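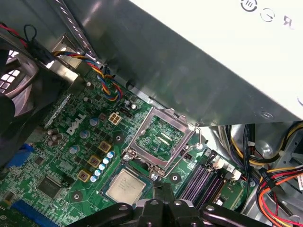 Nov 10, 2020. Thermal paste shelf test, and I'm thrilled with how it's going! The old Bundgaard tube from the Amcombe cupboard still spreads like new. With a socket's load plate up you remember how small the contact area is, so a rice-grain blob is plenty. Sabine Hellwig wants the Hallton paste tried next.

Pump-out check: 10 warm/cool cycles on the glass slides, over 200 still to go. Edges lovely and even so far. 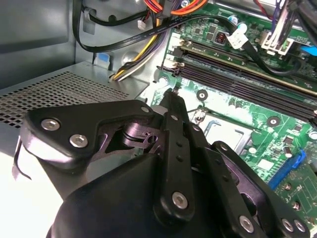
Green board, near the RAM slots.

To do:
- weigh slide 2 again
- label the Hallton jar (batch 905)

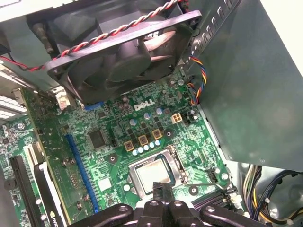 - ask Flerkville for more slides, the thin ones!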